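Welstead Striped Bed Mat
Karnetel Home / Bedroom / Mats and Toppers

In stock. Ships rolled, in a bag you will never get it back into.

Every bed in a shared house ends up being something other than a bed. It is a desk, a suitcase stand, a place for the clean laundry to wait until it has become, through neglect, a second blanket. The Welstead was made for that kind of bed. It is a flat, striped mat that lies over the mattress and takes the daytime abuse, and at night you can sleep on it, too, if you have moved the laundry.

We have sold it for 16 years under three different names. The first two were worse.

What it is

A woven mat with narrow stripes, bound along the edges and stitched across so that the layers stay where they were put. The face is a cotton blend. The filling is thin on purpose. If you want something to sink into, we sell a topper called the Macapagal, and you should buy that and leave this one to the people who like to know where the mattress is.

The Welstead does its best work in warm rooms, on guest beds, on bunks, and on that big firm platform in the spare room where all household folding eventually takes place. It gives you a surface that doesn't slide about under a pile of shirts. Smooth sheets do slide, as anyone who has folded a fitted one on top of another will know.

The stripes also turn out to be handy for folding. Line up a hem with a stripe and you have a straight edge. Line up both sleeves and you may start to feel superior, which is normal and passes by the time you get to the socks.

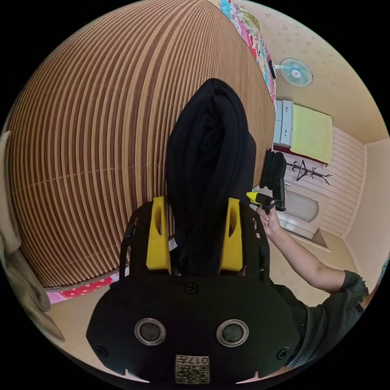

Welstead mat in tan and dark reddish brown, with a black piece on top for folding.

About the color

We offer one stripe. Customers write in asking for gray, and every year we weave a sample in gray, and every year it looks like the waiting room of a tire shop. Tan and dark reddish brown it stays. It goes with old furniture, it forgives coffee, and dark clothes show up on it well enough that you can find the black T-shirt you were sure you had packed.

Lint is another matter. The lighter stripes show dark fluff and the darker stripes show light fluff, so between them they miss very little. Keep a lint roller in the nightstand. We don't sell one, having failed to find one we liked.

Sizes

Small: fits a bunk or a narrow single. Also popular with large dogs, who are not consulted on the stripe.
Medium: fits a standard double, with a little overhang at the foot.
Large: fits a queen, or a king if you don't mind a margin of mattress down each side.

Please measure the top of the mattress before you order. Don't measure the bed frame, and don't measure the old mat, which has been through the dryer more often than you remember.

Specifications

Item number: 402
Face: cotton blend, yarn-dyed stripe
Filling: thin polyester batting
Edge: bound on all four sides
Backing: brushed, for grip
Price, medium: $115
Guarantee: 8 months on stitching and binding

Washing

Cold water, gentle cycle, by itself. It is heavier wet than you expect, and a small machine will walk across the floor in protest. Line dry if you can. If you must use the dryer, use low heat and take it out while the edges are still a bit damp, then lay it flat on the bed and pull the corners square. Leave it in until it is bone dry and you will own a slightly smaller mat with wavy sides.

Do not bleach. Do not iron the binding. Spot clean with dish soap and a wet cloth, working along the stripes, never across them.

Before the first use, unroll it and leave it overnight. It will hold a curl at one end for a day or so. Turning it over and rolling it loosely the other way helps, and so does a stack of heavy books, and so does waiting.

Questions we get

Does it have straps? No. The brushed back holds it in place on most mattresses. On a slick waterproof cover it will creep, and you'll want a plain sheet in between.

Can it go on the floor? It can, and people do. It will wear faster there, and the guarantee covers beds only.

Is it noisy? No. The earlier version had a crackle to it when you rolled over. We changed the filling, and the letters stopped.

Will it fit in a carry-on? The small will, if you are traveling with nothing else.

Can I buy just the binding? You can. Ask for repair tape in dark brown when you check out. It comes with a sheet of instructions that assumes you own a thimble.

Goes with

Macapagal topper, for the soft sleepers mentioned earlier.
Destitura storage bag, cut wide enough that the mat fits even after you have rolled it badly. We recommend it over the bag in the box, which we also designed, and about which we have heard plenty.

Returns

Unused mats can come back within the month. Used mats can come back if the stitching has failed. Mats that have had a cat on them are yours. Roll it with the face on the inside, tape the bag shut, and put the packing slip where we can find it without unrolling the whole thing.

Page updated 14 February 2026. Prices do not include shipping.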